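What a month for Trevomside! The women's side came from 4–1 down at Trullovley to win in extra time, with 700 people packed along the fence (our biggest crowd yet).
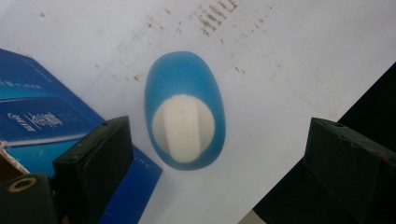

The semi-final is at home in July, 5 pm kickoff – get in early, as the car park fills fast and the good spots on the hill go first. 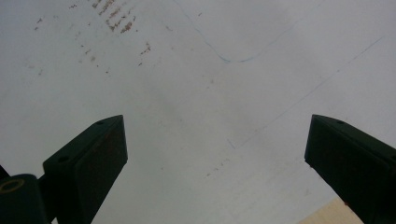

Under-12s training moves to the back field at Karagiannis Park until then, so the main pitch gets a rest. Bring your scarves and your loudest voices!

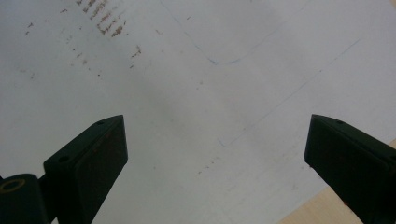
The white surface, from above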